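Evening typist and general explainer, Skustusdale Sewing and Mending Circle

We need someone to type up our minutes, answer the post and tell people, kindly, that we can't shorten curtains by tomorrow. Four hours a week, paid, with tea of uneven quality.

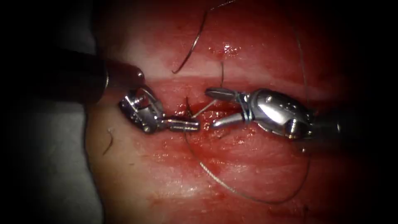
You should be able to spell, or know when you can't. Sewing is optional. Our last typist couldn't thread a needle and was adored for 11 years, mostly by people whose hems she never touched.

The circle has 58 members and around 4 opinions on any given button – you will write down all of them.
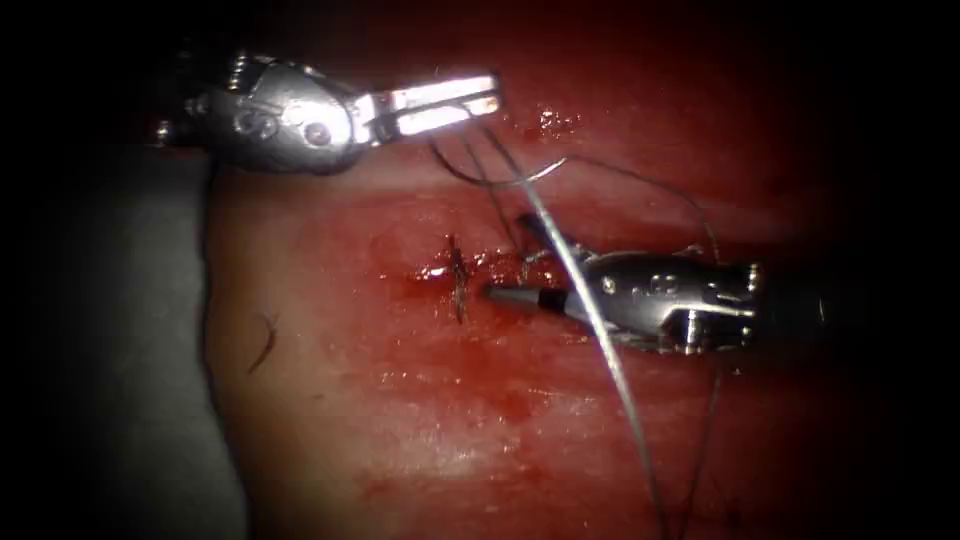 Evenings are held above the old Badby shop. The stairs are steep and the heater is a matter of faith. A laptop is provided, along with a printer that prefers to be asked twice. 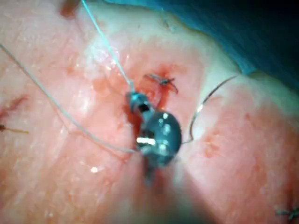 How to apply

Send a page about yourself to Abundio Bañuelos at the Esfahani Rooms, Skustusdale, by 14 June 2019. Please don't enclose samples – we still have the last lot. 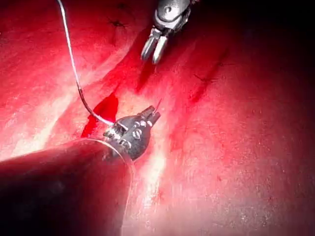 Two instruments and a stretch of red tissue.

Interviews are short and there may be cake.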